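Search this site Go Menu

PR 214 Small Parts Handling
Handout 5: Bench Layout and Staging of Loose Parts

1. Scope
These notes cover the arrangement of small parts and hand tools on a bench before work begins. They assume the reader has completed the fastener exercises. Section numbers follow the Tikkanen workbook.

2. Surface
A pale, patterned top hides small gray and tan parts more readily than a plain one. Wipe the surface before staging. Specks of debris are easily mistaken for parts during the final check.

3. Containment
Pieces of one type go in a tray with raised walls. Spread them over the bottom in a single layer where space allows. Overlapping pieces are harder to separate and are often picked up in pairs. Single items, such as a latch or hinge, may lie directly on the bench near the long tool. 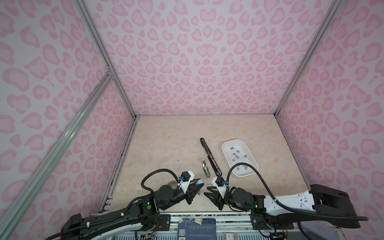
Fig. 5.1. Small square pieces in a white tray, with a long black tool and a metal latch on a marble-patterned top.

4. Orientation
Place long tools at a diagonal if the bench is shallow. Keep a clear margin between the tool and the tray wall. The Dretton rule of 10 cm is adequate for most classroom benches.

5. Exercise
Stage one tray, one long tool and one single item. Sketch the layout and mark the reach distance to each. Hand in the sketch on Wednesday to E. Turunen.

Related items
Handout 4: Sorting by Size
Handout 6: Latches and Hinges
Reading list (V. Kinnunen)
Flostden bench dimensions, table 31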